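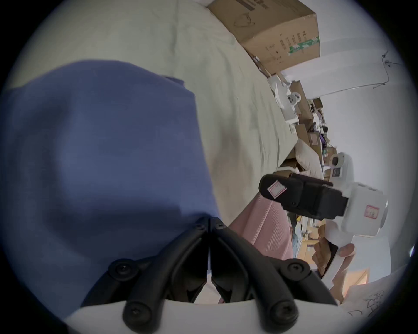
February, gripper budget, second pass

Pilberg came back at 2,072 for the pair of handheld grippers, finger sets included, shipping extra. Burkel is cheaper per unit but wants 9 weeks and won't split the order. Going with Pilberg unless freight is silly.

Spares: 8 fingers. The pivot bolts are what I'd expect to wear first on bedding and clothes work, so add a bag of those too. Ask whether the links are sold singly.

Elby mounts can wait until next quarter. That leaves nearly 600 for storage and labels.

To do: get the Bielecka quote in writing, check that their base plate takes our screws, update the sheet before ordering.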